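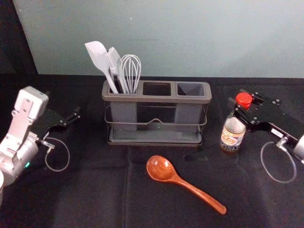

The two-arm bench at Giltik, set up for the utensil caddy task.

Software Engineer, Manipulation (perception and planning)
Giltik, Storkthorpe - full time, on site with some days from home
Two positions open, starting in May or as soon after as suits you

Hello, and thank you for stopping to read this. We are Giltik, a company of 23 people writing the software that lets a pair of robot arms handle everyday kitchen things: spoons, whisks, bottles, containers and whatever else ends up on a counter. We buy our arms and grippers and leave them mostly as they come. Nearly everything we make ourselves is code, and we are looking for two more people to help us write it.

The job is a mix, and we would like to be upfront about that. Some weeks you would be deep in the planner, working out why the left arm insists on taking the long way to a spot that looks wide open. Other weeks you would be looking through camera views of a whisk, trying to decide whether our pose estimate is bad or our calibration has drifted again (it is very often the calibration). If you are the kind of person who wants to own one narrow piece and leave the rest alone, you might be happier elsewhere, and we say that with real affection for people who work that way. The team is small and the pieces touch each other all the time.

What we are working on now

The task that takes up most of our bench time is putting utensils into a caddy with three compartments. It sounds like a small thing. A person does it while talking on the phone. For our software it pulls in almost every problem we care about: thin wire loops that depth sensing doesn't like, handles that have to be tilted before they will go in, see-through walls, a second arm that needs to stay clear while the first one works, and cables that the planner has to know about even though they never hang the same way twice.

The planning side lives in a package we call Vidal. It takes a scene estimate and a goal, and gives back motions for both arms along with a note on how sure it is about each step. Vidal began as a single-arm planner and you can still tell in places. The part that shares space between the arms was added later, and it is too cautious. It will happily park one arm and wait when both could be moving. One of the two people we hire will spend a good part of their first year on exactly this.

The perception side is younger. We have a camera at the head and cameras at the wrists, and joining those views into one estimate that stays put when an arm moves in front of something is the piece we are least proud of. A container that is plain to see from the head may be half out of view at the wrist. The other person we hire will work mostly here.

Holding the two together is Wirell, our recording and replay tool. Every run on the bench goes into it: camera streams, joint states, planner output, and the operator's notes. You can load any run, swap in a new version of the planner or the pose estimator, and see where the new one would have parted ways with the old. We have 3,000 runs in there now, labeled by hand, and that collection is probably the most useful thing we own. The interface could use some love, though - it was written by people who already knew where all the buttons were.

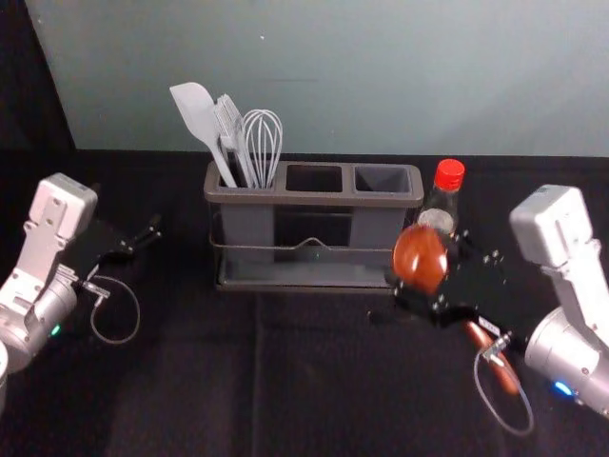 What you would be doing

Writing and reviewing code, in Python for most of the perception work and tooling, and C++ for the planner and anything that runs in the control loop.

Running your own experiments on the bench. Everyone who writes software here also runs it on the arms, and we will train you properly before you do.

Going through failed grasps in Wirell with the rest of the team. We do this together every morning at 9:30 over coffee, and it takes as long as it takes.

Keeping the test suite honest. When a run goes wrong in a new way, it becomes a replay test, and somebody has to write it up in words the next person will understand.

Talking to the folks who operate the bench and label the data. They notice things weeks before the rest of us do, and a good share of our best fixes started as a grumble from one of them.

What we hope you bring

You have written software that other people depended on, for long enough to have had to come back and fix your own old decisions. That could be in robotics, but games, medical devices, mapping, factory controls and plenty of other fields give you the same habits. A degree is fine and so is no degree.

You are comfortable with 3D geometry. We don't need you to recite anything at a whiteboard, but frames and transforms should feel like something you can reason about on paper, with some muttering.

For the planning role, we would love to see some experience with motion planning, trajectory optimization or collision checking. For the perception role, the same goes for pose estimation, camera calibration or fusing several views. If you have a bit of each, tell us which one you would rather do and we will try hard to make that work.

And patience, please. A lot of the work is watching how close two fingers come to a handle and then reading numbers until you understand why they stopped there.
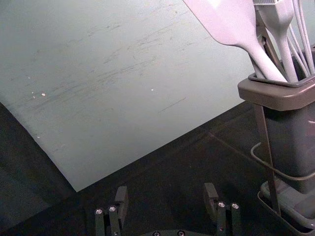
You will have company in it, which helps. New people are paired with someone for the first couple of months, and for these two roles that will be Bjarke Gunnlaugsson, who leads the planning and perception group and wrote a fair amount of the code you will be cursing at. He takes it well. You will have time set aside to read through the codebase before you are asked to change anything large, and the first task we hand out is deliberately small so that you can get it merged and feel at home.

What we offer

The contract is for 18 months to begin with, and we will sit down with you well before it ends to talk about making it permanent. Pay depends on experience, and we will tell you the range in our first reply so that you don't have to drag it out of us over three calls. There is health coverage, paid parental leave, a budget for books and conferences, and a lunch on the premises that is better than it has any right to be. Hours are flexible outside the morning session. Bench work has to happen in Storkthorpe, of course, but if you have a stretch of writing or data work ahead of you, by all means do it at home.

We can help with moving costs, and we have sponsored work visas before and are glad to do it again.

How to apply

Send a resume and a short letter to Zahira Ngui, our hiring lead, through the contact form on the Giltik careers page. Put "Planning" or "Perception" in the subject line, or both. In the letter, please tell us about one bug that took you far too long to find, and how you found it in the end. A page is plenty. Code samples are welcome but we know that many people can't share theirs, and it won't count against you.

If we think there might be a match, Zahira will set up a phone call, and after that we invite you to spend an afternoon with us. You will look through a few real runs in Wirell with two of the engineers and talk over what you see. There is no timed coding test. We pay for your travel, and you will hear from us either way.

Applications stay open until both seats are filled. If you are unsure whether you fit, write to Zahira and ask. She answers everything herself and is very happy to talk it through with you.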